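CLONOLMONT INVITES TRAVELERS TO VISIT WHEN THE WEATHER IS, FRANKLY, MEDIOCRE

New "Gray Season" package offers five nights in November, lower room rates and an official town umbrella

CLONOLMONT - The lake town of Clonolmont, known to summer visitors for its beach, its boat rides and its forty-minute line for ice cream, announced today that it would like people to come in November instead.

The Clonolmont Visitors Bureau is launching Gray Season, a month-long program of hotel deals, walking tours and indoor diversions aimed at travelers who have seen the town in July and wondered whether it was always like that. It is not. By November the beach chairs are in a shed, the ice cream line is gone, and so, in fairness, is the ice cream.

"We have spent years telling people that Clonolmont is sunny," said Fitriani Mangundap, director of the Visitors Bureau. "In November it is sunny now and then, usually while you are at lunch. We decided it was time to put that in the brochure."

The Gray Season package covers five nights for the price of four at any of 12 participating hotels and inns. Guests also get breakfast, a seven-day pass for the lake ferry and the loan of one umbrella per room. The umbrellas are large, yellow and easy to spot from a distance, a feature the bureau describes as a safety measure and the hotels describe as a way of getting them back.

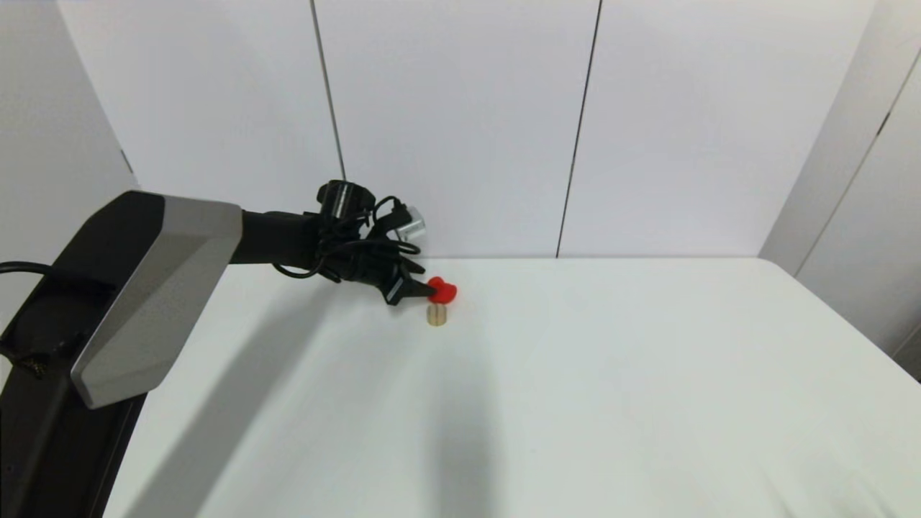
A robotic arm with a small red object in its gripper, over a white tabletop.

Leading the list of participating properties is the Wollberg, the 1920s lakefront hotel whose dining room has been serving the same onion soup for longer than most of its staff have been alive. The Wollberg normally closes its upper floors after the summer. This year it will leave them open and keep the radiators on. Guests in the older rooms should know that the radiators knock. The hotel has looked into this and considers it part of the building.

"People ask me what there is to do here off-season," said Josiane Lacroix, general manager of the Wollberg. "You can walk, you can eat, you can sit in a big chair and look at a lake that is the color of a nickel. I have had guests who paid a great deal for a week in the tropics and came home more tired than they left. I have never seen anyone worn out by one of our chairs."

For visitors who insist on an itinerary, one has been prepared. The Finon Trail, a level path along the north shore, will have guided walks every morning at 10 a.m., a start time chosen by the guides, who are not early risers either. The walk takes two hours with the stop at the old boathouse and slightly less if it is raining hard. Sturdy shoes are recommended. White sneakers have been tried and are no longer white.

The Entili Baths, the public bathhouse two blocks uphill from the ferry landing, will stay open until 10 p.m. throughout the month. The baths have three heated pools, a steam room and a cold plunge that the bureau is required by its own conscience to describe as very cold. Package guests receive a discount on admission and may rent a robe. Robes come in two sizes, neither of which fits anybody especially well.

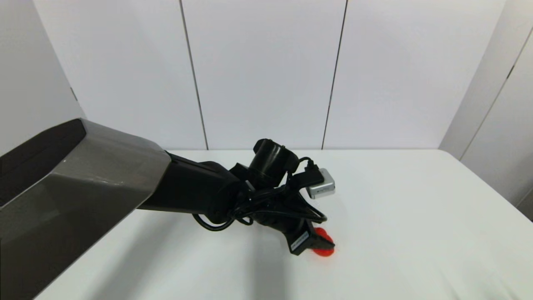

Black forearm and wrist of the arm, with a drum-shaped joint motor on top.

Restaurants are joining in as well. Seven places along Harbor Street have agreed to offer a fixed-price dinner all month, with menus leaning toward stews, dumplings, lake trout and other dishes nobody orders in a swimsuit. Reservations are encouraged but, the bureau concedes, unlikely to be needed before the last week of November. Visitors who have tried to get a window table on Harbor Street in August may want a moment to take that in.

The ferry will run on its winter timetable, with crossings every ninety minutes from 8 a.m. to 6:30 p.m. The cabin is heated. The deck is not, though it remains popular with photographers and with parents of small children who have been in the cabin. In high wind the ferry does not sail, and passes are extended by a day at the ticket window for anyone who asks.

Gray Season will also bring back the Evening of Unfinished Stories, held in the Wollberg's library at 8 p.m. each week. Local storytellers get ten minutes apiece and a small bell is rung when time is up, whether or not the ship has gone down. Last year's trial edition drew a full room and several complaints from people who still wanted to know about the lighthouse keeper. Those matters may be settled this year, if the bell allows.

Mangundap said the program grew out of comment cards left by visitors who had arrived in the off-season by accident, usually after misreading a calendar or marrying someone who likes rain. Their remarks were warmer than expected. One guest wrote that the town was "like a museum where you can sleep." Another asked whether the fog could be guaranteed.

"It can't," Mangundap said. "But I would be surprised if you missed it."

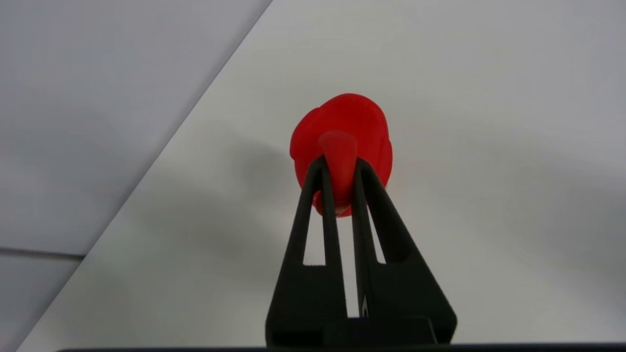
Close view of the black gripper, a bright red plastic piece between its fingertips.

Gray Season packages can be booked directly with the participating hotels or at the Visitors Bureau desk in the ferry building. Rooms facing the lake cost a little more. Rooms facing the parking lot cost less and are said to be quieter, as the parking lot has no waves.

The package is not available in July or August, when Clonolmont will go back to being full.

About the Clonolmont Visitors Bureau
The Clonolmont Visitors Bureau promotes travel to the town and its lakeshore in all months, including the ones it used to leave out. The information desk is open daily from 9 a.m. to 5 p.m. and closes for lunch.

Media contact: Fitriani Mangundap, Clonolmont Visitors Bureau, Ferry Building, second floor. Interview requests are welcome, and umbrellas can be lent to reporters on signature.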